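17/06/2021

Zero drift on the Rikell flow meters, second go

Gheorghița wants a yes or no on the Rikell units before the Trangate order goes in. Not getting one from me today.

Left unit B on the nitrogen line overnight with both valves shut. The data sheet says zero is stable once warmed up, and gives no warm-up time that I can find. Logged 1,503 readings. The first stretch wanders upward, then it settles, then a step near the end that I can't tie to anything. Line pressure looks flat through the step. I don't believe a thermal sensor jumps like that on its own, but I also don't believe our logger, which did something similar in April with the old Pîrvu meter and was blamed on the meter.

Swapped the signal cable, kept everything else. Step gone in a 30 minute run. Proves nothing, the run is far too short.

Aurelia says the supplier's rep told her to re-zero every morning and forget it. Fine for a demo. The customer line runs for weeks without anyone touching it, so a morning re-zero only hides the problem.

Unit A, serial ending 123, still reads low against the Pustier reference at the bottom of the range. Top of range agrees well — suspiciously well, given the reference is overdue for calibration. Two instruments agreeing is not the same as either being right.

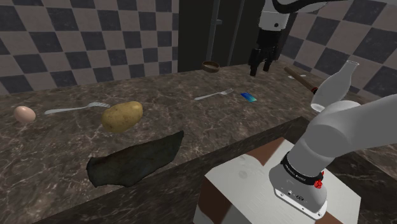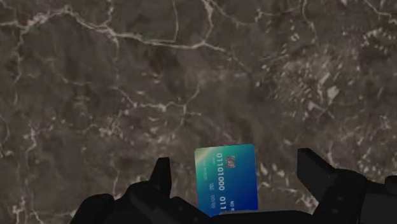 Marble counter in both.

Next: same overnight run, unit B, new cable, but log the supply voltage alongside. If the step comes back with the supply steady I'll start blaming the meter. Also swap the logger channels for A and B and see which one the fault follows.

Gheorghița, please don't quote the 3,000 hour drift figure from the brochure to Trangate. No test conditions given, no gas named. I've asked for the raw data twice.

Fitting on the bypass still weeps a little with the soap test. Retighten before tonight.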